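Orkmont Cimonura Work Table Review: A Year of Sewing, Supper and Seed Trays on a Plain White Top
By Yamila Retamal
Filed under: Tables and desks
Updated in September

I put off buying a real work table for longer than I'd like to admit. For years I sewed on the kitchen table, then cleared it for supper, then got everything back out again once the dishes were done, and somewhere in all that carrying I lost two seam rippers and most of a set of bobbins. When our older son moved out and the back bedroom came free, I told my husband I was getting a table that would stay put, and that it would be white, and that he could have the closet.

The one I ended up with is the Cimonura from Orkmont, in the larger of the two sizes. I paid $263 for it at Drondden, delivery included, though I've seen it go up and down a little in the months after. It has been in the room for a year now and I've used it nearly every day for something. I wrote a shorter version of this review after the first few weeks, and enough people wrote to me about it (mostly asking about stains, you'll find that part further down) that I thought it deserved a proper rewrite.

Getting it into the house

The table comes in one long flat box plus a smaller one with the legs and hardware. The long box is heavy. I could slide it along the hallway on a folded blanket by myself but I couldn't have lifted it up the porch steps, so have a second person on hand that afternoon. Mine was my neighbor Zulema Ocampo, who took one end and talked me around the corner by the linen closet, where we had maybe a finger's width to spare.

Packing was decent. There was a foam sheet over the top and cardboard corners on all four corners, and one of the cardboard corners had been crushed in transit, but the table corner under it was fine. I did find a small rub mark on the underside, near the edge. It's never going to be seen unless somebody lies down on my floor, so I let it be.

Putting it together

You attach two side rails to the underside, then the four legs to the rails, then you flip the whole thing over. The instructions are all drawings, no words, and they're clear except for the page with the rails, where the left one and the right one look the same and aren't. Look for the tiny notch. The notch faces in. I had mine facing out and got all the way to the legs before the holes refused to line up, and then it was twenty minutes of backing out bolts and saying things I won't repeat.

The hex key in the bag is short and it'll chew up your palm. If you have a longer one, use it. Leave all the bolts a bit loose until the table is standing, then go around and tighten them, and go around once more after a week. Mine had loosened slightly by then and haven't since.

Start to finish it took us an hour and a half, with a coffee break in the middle and the rail business included.

The top itself

Let me get to what I bought it for. I wanted a plain white surface, with no fake wood grain and no speckles, big enough to lay out a pattern piece and still have somewhere to set my scissors down. I also wanted it matte. I had a glossy white desk once, back in my apartment days, and with the lamp on it was like working on a mirror. I got headaches from that desk.

The Cimonura has a smooth matte finish that doesn't throw the light back at you. It's a cooler white than I expected from the website, where it looked nearly cream. On an overcast morning it can even look a touch gray, and if you're planning to match it to white trim or white shelves, I'd hold something white from the room up against one in the store first. I've grown to like the cool tone. Thread colors look like themselves on it, and dark things stand out beautifully, which matters more every year when you're hunting for a black snap on a Sunday-school costume at nine at night.

The smoothness is a mixed blessing if you sew. Slippery linings want to go for a walk. I keep a piece of felt to put down under them and that's solved it. For cottons and wools it's lovely, the fabric glides as you feed it and there's nothing for a loose thread to catch on. Paper patterns lie flat. A rotary mat stays where you put it as long as the underside is clean.

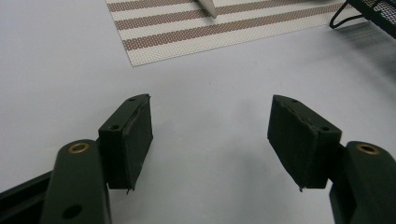 Stains, scratches and the beet incident

Now for the part everyone asks about. Yes, it's white, and yes, it shows things. You get used to wiping it. A damp cloth with a drop of dish soap takes care of nearly everything, and I do it at the end of the day when I put the machine cover on.

Here's my running list, as best I remember it. Coffee rings came off, including one that sat overnight. Tailor's chalk comes off, though the blue leaves a ghost that needs a second wipe. Ballpoint came off with rubbing alcohol on a cotton ball. Permanent marker came mostly off the same way, and if you know where to look there's still a faint gray dash by the window side. Turmeric I caught right away, thank goodness. And then there were the beets. We had the family over in the fall, we were short on space, and my sister-in-law Oana Costache set a bowl of beet salad on my sewing table with a drip running down the side of it. I found the ring the next morning. I made a paste of baking soda and water, left it on for half an hour, and it lifted all but the slightest pink, and that faded by itself over the following weeks. Oana still apologizes every time she walks past that room.

Scratches are another matter. It's tougher than I thought it would be, and I drag my machine around on it constantly with no harm done. But I set down a terracotta pot with a rough bottom when I was starting tomato seeds, and turned it, and that left a curved line you can feel with a fingernail. Nothing takes it out. Put a saucer under your pots.

I wouldn't iron directly on it, either. I keep a wool pressing mat on the right-hand end and haven't had any trouble, but I've never put a hot iron straight down on the top and I don't intend to find out.

Lint is the last thing. A white surface shows dark fuzz and little fibers in a way that my old oak table never did. If you have a black cat, well. I use a lint roller on the table about as often as on my clothes.

How steady is it?

Pretty steady. Orkmont rates it for 230 pounds, and I have not come near that except for the day my husband sat on it to change the light bulb (we had a talk). With the sewing machine going at full speed there's a little tremble in the far corner, enough to make pins hum in their dish but not enough to move anything. If I push hard against the long side I can get a bit of sway. Pushing the table so one short end touches the wall stopped most of it.

The feet screw in and out for uneven floors. Ours slopes toward the window like the rest of the house, and it took three turns on one foot to level things.

Compared with the Quiroga

Before I ordered I went back and forth for weeks between this one and the Quiroga, which my friend Marcelle Coste owns and uses for bookbinding. Hers cost $241 and comes with a drawer. It's a handsome table and I've spent enough afternoons at it to have an opinion. The top is glossier and the edges are sharper, so if you rest your forearms on the table for hours, as I do, you'll feel it. The Cimonura has a softened edge that I noticed the very first evening. On the other hand Marcelle's doesn't tremble at all, and I do envy that drawer. My small tools live in a cookie tin.

If you do bookbinding or model building, or anything where you press down hard in one spot, I'd look seriously at the Quiroga. For sewing, cutting, wrapping presents, puzzles and homework, I'd pick mine again.

A word about customer service

One of my leveling feet arrived with a stripped thread. I wrote to Orkmont through the form on their site and got an answer the next morning from someone named Yannick Tanguy, who asked for a photo of the part and sent two new feet, no charge, in a padded envelope. They took nine days to arrive. In the meantime I had a folded piece of cereal box under that leg and it did the job.

What I'd change

I'd like a drawer, or at least a way to add one. I'd like the left and right rails marked L and R, it would cost them nothing. And I would love an extra inch and a half of height, as I'm tall and I do all my cutting standing up. I looked into bed risers but they make the tremble worse, so I've gone back to bending over and complaining.

Would I buy it again?

I would, and I nearly did. My daughter-in-law asked for one for her own place and we priced the smaller size together, but her alcove turned out to be too narrow by the width of a baseboard. She's waiting until they move.

Rating: 4.5 out of 5

Good: calm matte white top, comfortable edge, easy to wipe down, fair price, quick help with a bad part
Less good: confusing rails, slight tremble at the far end, shows every bit of lint, no drawer

If you've had one longer than I have, especially if you've found something that works on scratches, leave me a note in the comments. I do read them all, usually with my feet up and the machine switched off.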